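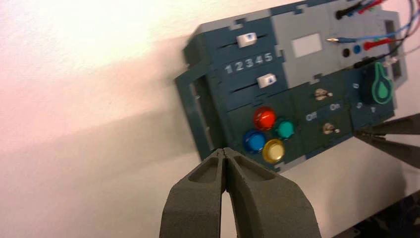
Search this site Go

December 13, 2019, by the author

The practice board from Bemska uses jigsaw-edged panels, so sections can be rearranged. The slider scale runs 1 to 5. Two toggle switches share one Off/On strip – I would have labeled each separately. The sockets repeat their colors in both rows, so I write the row down before moving a patch cable. My full check takes 60 seconds.
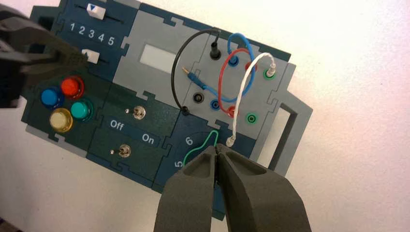 Barros says to leave the cables until last and run the sliders first, end to end. I tried that order and kept it. The buttons come third, the toggles after them.

Last updated: December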